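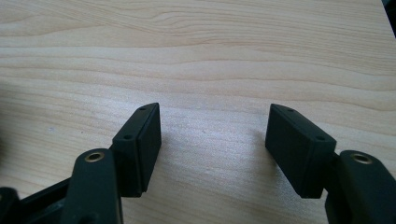
Pince à main : un doigt se ferme avant l'autre et l'ouverture dérive

Question posée en avril, catégorie Préhenseurs et outillage

Bonjour,
J'utilise une pince à main Hakley à deux doigts pour enregistrer des prises sur table. Depuis deux jours, le doigt gauche arrive au centre avant le droit. Après 200 cycles environ c'était à peine visible, maintenant l'écart se voit à l'œil nu et les petites pièces partent de travers. Hier une pièce a sauté et m'est passée près du visage, donc j'ai arrêté.
Ce que j'ai fait : nettoyage des patins, resserrage des vis, recalibrage à vide, deux fois. Après recalibrage c'est bon pendant 30 cycles, puis ça recommence. La gâchette revient normalement. Les patins sont noirs, plats, deux trous sur le chant extérieur de chacun. Les bagues des bras sont couleur laiton.
Est-ce que quelqu'un a déjà eu ça ? Je préfère ne pas tout démonter pour rien.
Dirk Jacobs

3 réponses

Réponse 1 (acceptée, 16 votes)
Si le recalibrage tient un moment puis se perd, cherche un jeu mécanique. J'ai eu le même défaut sur une pince montée chez Eltmont, c'était la bague du pivot qui tournait dans le bras.
Coupe l'alimentation si ton modèle en a une. Mets la pince à mi-course, tiens le corps et pousse chaque doigt vers l'extérieur, puis vers l'intérieur. Compare les deux côtés. Ensuite fais un trait de feutre fin à cheval sur la bague et le bras, et refais 47 cycles sans pièce. Si le trait est décalé, la bague n'est plus tenue : il faut changer le bras. La colle ne dure pas, j'ai essayé.
Si le trait n'a pas bougé, regarde les biellettes, même méthode.
Et lunettes de protection pendant les essais, surtout après ce que tu racontes.

Réponse 2 (2 votes)
Tu as mis du frein filet sur les vis ? Chez nous elles se desserraient tout le temps.

Réponse 3 (0 vote)
Pareil ici, j'ai commandé des bras chez De Bruijn, pas encore reçus. Je dirai.

Commentaire de Dirk Jacobs sur la réponse 1
Trait décalé côté gauche, rien à droite. Je change le bras. Pour le frein filet, non, je n'en avais pas mis.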